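Grout, Joints and Flat Walls: Kamala Pai on Large-Format Tile

By Ville Huttunen
12 Jul 2023

Kamala Pai has been setting and specifying tile for most of her working life, first as an installer in Cunthorpe and now as technical lead at Ķēniņš, a contractor that works mainly on laboratories, commercial kitchens, clinics and school workrooms. Her job consists of reading specifications before they go to site and inspecting walls after they have failed. She puts the split between the two at 75 percent reading and the remainder inspection, and would like the second figure to be lower.

We spoke at the Ķēniņš office in Skiltham, where one side of the meeting room is given over to sample boards. The subject was large rectangular wall tile, meaning tile with at least one edge longer than 15 inches, and the ways in which it differs from the smaller formats that most installers learned on.

"The main difference is flatness," Pai said. "A small tile follows the wall. If the wall has a hump in it, you get a slight change of angle at every joint and the eye doesn't pick it up. A big tile bridges the hump. One corner sits proud, the next corner sits low, and under a ceiling light you have a shadow line you can see from the door."

The tolerance she works to is 1/8 inch in 10 feet, measured with a straightedge in both directions and on both diagonals. Drywall on steel studs rarely meets this without correction. Block walls almost never do. The correction is made with a patching compound or a skim coat of mortar, and it has to be finished and cured before any tile is opened.

"People try to take it up in the adhesive," she said. "They build up the thinset behind the low areas. Thinset shrinks as it cures, and a thick bed shrinks more than a thin one. You leave a flat wall in the afternoon and come back to an uneven one. I see that on perhaps half the walls I'm called to."

Coverage

The second topic was mortar coverage, which Pai regards as the most common cause of actual bond failure. For dry interior areas the usual minimum is 80 percent contact between tile and mortar. In wet areas it is 95 percent. She specifies the wet figure everywhere.

"If there's a sink within reach, it's a wet area as far as I'm concerned. And somebody will put a sink in later."

Getting there depends on the trowel and on the direction of the ridges. Her installers use a half-inch square notch for most large tile, comb the mortar in straight lines parallel to the short side, back-butter the tile with the flat side of the trowel, then press it in and move it back and forth across the ridges so they collapse. Swirled ridges trap air. So does setting the tile straight in without moving it.

The check is to pull a tile while the mortar is still fresh and look at the back. Pai asks for two pulls on the first day and one on each day after that.

"Installers don't like it. You've just placed a tile perfectly and I ask you to take it off. But the pull takes four minutes. Taking down a bonded tile takes most of a morning and you usually damage the board behind it."

She described a job in Cunthorpe, a food preparation room with 444 square feet of wall tile, where no pulls were made at all. The tile had been spot-bonded with five dabs of mortar per piece. It looked correct and passed a visual inspection. In the second winter the corners began to crack wherever carts touched the wall, always in the unsupported area between dabs.

"Tapping it with a coin was enough to map it. Solid, hollow, solid, hollow. The whole room came down in March and went back up over nine days."

Joint width

Much of the conversation concerned joints. Architects tend to ask for the narrowest joint they can get, and manufacturers have encouraged this by offering rectified tile, whose edges are ground after firing so that each piece is very close to the nominal size.

Pai has no objection to narrow joints on rectified tile. She does object to the word "butt-jointed" in a specification.

"You can't set tile with no joint. The edges chip, there's nowhere for size variation to go, and you can't get grout in, so water sits in the gap. On rectified material I'll go to 1/16 inch if the wall is flat and the installer is good. I prefer 1/8. On anything with a pressed edge, 3/16."

The rule she applies is that the joint should be at least three times the variation in facial dimension between tiles in the batch. To find the variation, she has ten tiles measured from different cartons when the delivery arrives. If the answer does not suit the drawing, the drawing is changed before work starts.

Offset patterns need further care. Long tiles are seldom perfectly flat and most have a slight crown along their length. In a half-offset pattern, the high center of one tile meets the low ends of its neighbors, and the resulting edge difference, called lippage, appears at every joint on the wall. Limiting the offset to one third reduces it. A stacked layout removes most of it, at the price of making any error in plumb easy to see.

"A stacked layout is less forgiving for the installer and more forgiving of the tile," she said. "I know which one I can control."

Grout selection

For walls above work surfaces Pai divides grouts into three groups: cement, modified cement and epoxy. Plain cement grout is now rare on her projects. Modified cement, which has polymer added and absorbs less water, is her default. Epoxy goes where there is grease, acid or frequent washing with strong cleaners.

"Epoxy is a good product used in a lot of places that don't need it. It's slower to install and it leaves a haze if the cleanup is late. Once the haze has cured you're removing it with a pad and a solvent, and on matte tile you may never get it all."

She pulled down a sample board to show the point. It carried two patches of the same matte gray tile. One had been wiped within the working time given by the manufacturer and the other 20 minutes beyond it, and the second had a faint sheen when tilted toward the window.

Ķēniņš currently uses grout from Nusimix for most interior walls. Pai was careful to say that her preference is based on the consistency of color between batches and the clarity of the mixing instructions. Other products perform as well in the wall.

Color is the item clients ask about most. Her advice is to match the grout to the tile or go one shade darker. Light grout next to a darker tile shows staining first, and it shows it at hand height, where the wall is touched. Grout also dries lighter than it looks in the bucket, and the amount of mixing water changes the final shade. She has water measured with a marked jug for every batch, without exceptions.

Where the wall meets the work surface

The last part of the interview dealt with the junction between a tiled wall and a counter or bench. Pai considers this the detail most often left to chance. It is drawn as a single line on the plans, and three trades may each assume that one of the others is handling it.

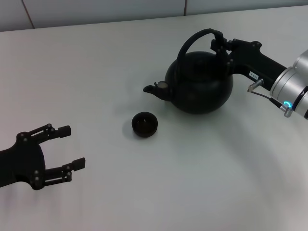 White matte work surface against a pale gray wall in large rectangular tile, with thin grout seams.

A fixed counter moves. It takes load, it expands with heat, and the cabinets under it settle. The wall moves separately. If the gap between the two is filled with grout, the grout cracks along its length, usually within the first year. The correct filler is a flexible sealant, normally silicone, color-matched to the grout and placed over a foam backer rod so that it bonds to the two sides of the joint and not to the back.

"Three-sided adhesion is the technical name for doing it wrong," Pai said. "The sealant can stretch between two faces. Pin it at the back as well and it tears."

Freestanding tables are simpler. She leaves them out of the sealant schedule altogether and asks only that the tile run down behind the table to the floor or to the top of the base, so that the furniture can be moved later without exposing bare wall. Stopping the tile just below table height saves a small amount of material and fixes the table in place for the life of the room.

The same flexible joint belongs at every inside corner, and at any change in backing material. On long walls she adds a vertical movement joint at intervals of no more than 20 feet, or 12 feet where the wall gets direct sun. These are lined up with a tile joint so that no tile is cut to suit them.

Surface finish came up here too. Matte wall tile is popular over light-colored benches for the lack of glare, but it holds marks more readily than a gloss glaze and the texture varies widely between ranges. Pai asks suppliers for a loose sample and rubs it with pencil, marker, coffee and cooking oil, leaves it overnight, then cleans it with plain dish soap. Samples that keep the pencil are rejected.

I asked what she would change in the average specification if she could change one item. She took some time to answer.

"Put the wall flatness requirement in the drywall section," she said. "At the moment it's in the tile section, so the tile contractor reads it and the drywall contractor doesn't. By the time I measure, the drywall crew has been paid and left. Then there's a discussion about who buys the patching compound."

Her current project is a pair of teaching kitchens in Skiltham, with tiling due to start once the second skim coat has cured. The batch measurements for the tile had come in that morning. Variation across the ten pieces was 1/32 inch, and the drawings, which had shown a 1/16 inch joint, were being revised to 1/8.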